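How to oil a wooden table top

28 Jan 2021, written by Ghislain McKinnon

In my apartment in Ikeck the heating is strong and every winter the wood becomes dull and thirsty. I have oiled my tables for many years now, and friends ask me always the same things, so I write it down one time properly.

What you need: hard wax oil (I use Grodevo, the clear one), sandpaper in grit 120 and 180, a white pad, cotton rags without color, and gloves. A small can is enough for a table for six persons.

1. Take everything off the table and wash it with warm water and a little soap. Let it dry overnight.

2. Sand with 120, always in the direction of the grain. Do not press. If you go across the grain, the scratches will show only after the oil, and then you must start again. I have done this mistake on my mother's sideboard.

3. Sand with 180 the same way. Vacuum the dust and wipe with a rag that is a little damp.

4. Stir the oil slowly, do not shake it. Put a small quantity on the pad and spread it very thin.

5. Wait 15 minutes, then take off all the oil that the wood did not drink. This step decides the result. Oil that stays on top becomes sticky and collects dust for weeks.

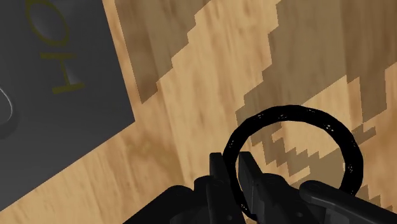 6. Leave it until the next day and repeat steps 4 and 5. Two coats are normal, for a kitchen I make three.

The darker places in the grain can look stronger after oiling. If you want to keep the wood pale, buy an oil with a little white pigment and test it first under the table.

Important - rags with oil can catch fire by themselves. Put them in a bucket of water, or spread them flat outside until they are hard.

Use the table with care for one week, and do not put hot cups directly on it. I repeat one thin coat every June, when the windows can stay open.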